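September
Hélder Baptista, for the Tistent equipment fund

Quick one before the budget call at 2. Where we are with the cloth handling work and what we need to buy next.

Hand-held grippers: in use every day now, mostly on patterned and lined fabric. The lined pieces are the slow ones. Outer cloth and lining fold separately and people go in twice to get one clean pinch. Flat black finger blocks are OK for thick hems, less sure about thin lining. Want softer pads before we commit to more units. Teal print with the pale gray lining is the current practice fabric, on the light wood table.

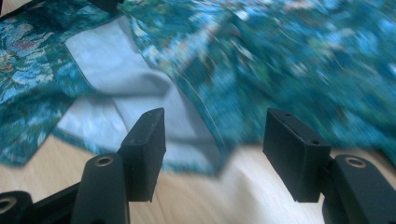

1. Spend so far
Wullon invoice paid, 3,000. Finger pads from Clivance quoted at 300 the set, not orderd yet. Nothing spent on tables.

2. Still to buy
- spare linkage arms and bushings, 500
- pads, see above
- second arm from Cordeiro: on hold, their quote leaves out the mounting plate and shipping. Hélder Simões is chasing it.

3. What I need from you
OK to move the 500 from travel into spares. Also a yes or no on the arm before the quote lapses, otherwise we re-quote and probaly lose a month. Pads I can sign for myself.

Full spend sheet goes over with the next report.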